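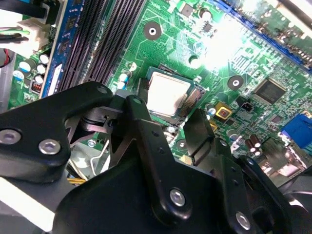 Green motherboard, processor in its socket, memory slots unfilled.

Zalovholm Place-Name Gazetteer

README for the public release, November

What this is

A table of place names for the Zalovholm delta, old and new, with the spellings people used for them and the papers those spellings come from. It covers the two banks of the Bruvow river, the islands between them, and the market town of Skekell, whose name has been written down more often than it has been written down correctly.

The delta has been settled, flooded, taxed and resettled for a very long time. Every new administration arrived with its own alphabet habits and a clerk who was hard of hearing. The gazetteer keeps all of their work, including the bad work.

Files

places.csv – one row per place
spellings.csv – one row per spelling, linked to a place by place_id
sources.csv – maps, toll books, parish rolls and a hotel brochure
notes.txt – arguments that would not fit in a column

Columns in places.csv

place_id: a plain number. It means nothing. Please stop sorting by it.
name_now: the name on the current road sign, if there is a road.
name_local: what residents say, where this differs from the sign.
kind: village, island, landing, market, shrine, gone.
bank: east, west or midstream.
moved: yes or no. Villages here do move when the river does, and they usually take the name along and leave the old site to be called Old Something.

"Gone" means the river has it. A few places marked gone in earlier releases have come back as sandbars, and they keep their original place_id.

Where the names come from

The core is the Cheung transcription of the Skekell toll books, which fills 13 bound volumes and records every boat that paid and a good many that had excuses. Ferry landings are therefore covered beautifully. Hill villages, which had no boats and paid no tolls, are covered badly. If you map the data and conclude that everyone lived at the water's edge, you have mapped the toll collector.

Spellings are entered as found. Each has a confidence score from one to five, where five is a clear hand on dry paper and one is Kamrul Sivakumar with a magnifying glass after lunch.

Known problems

Two villages share the name Upper Landing. Both are downstream of Lower Landing.
Dates in the parish rolls follow the harvest and have not been converted.
The hotel brochure is the only source for Royal Steps. Treat with care.
Accents were lost in the older export and restored by hand, so some have been restored to words that never had them.

Use and corrections

Free to use and copy with credit to the Zalovholm Gazetteer. Corrections go to Kamrul, with the place_id and a source. "My grandmother said so" is accepted as a source and is entered under her name, if you send it.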